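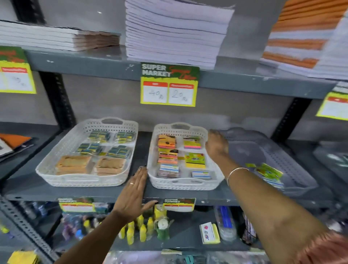
In the stationery section, with both hands at the shelf and the sticky notes in the middle basket.

I had promised myself a quiet Sunday, but when Vivek Pandey wrote that Bondier was opening its doors in Pelosberg, well, I was on the early train with a sandwich in my bag. Bondier teaches robots to tidy and restock store shelves, and it does a good part of that teaching in the aisles of an ordinary supermarket, among the notebooks and the glue bottles and the handwritten price signs.

Vivek walked us round for the better part of the morning and never once hurried anybody (I asked far too many questions, as usual). People do the shelf work first, he explained, and the recordings go to the training team upstairs, who have up to 2,000 of them from stationery alone. Baskets are harder than boxes, he said, and anything in shiny plastic wrap is harder still.

After coffee we saw the robot they call Prernik have a go at a practice shelf. It took 57 seconds over a single notebook, set it down very gently, and got a round of applause from all of us! The lady next to me, a retired shop manager named Ferreira, thought it could have been straighter.

The next open day is in April. Take the number 55 bus from the station and wear comfortable shoes, as there are 2 flights of stairs.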